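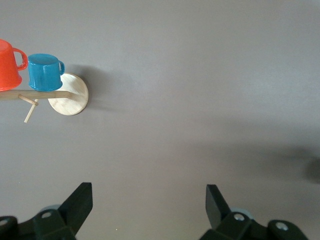
Work on the Cadamside tea room fittings continued in this period within the agreed budget. Spending to date is £1,754 against £1,898 awarded. Crockery storage is still being settled: the option on trial is a wooden mug tree with a round base, used with enamel mugs in red and blue. Its pegs are thin, and Daher has been asked to quote for a thicker pattern. An order for 40 mugs will follow in August. Shelving from Jamerthorpe has been paid for in full.

Nabil Hijazi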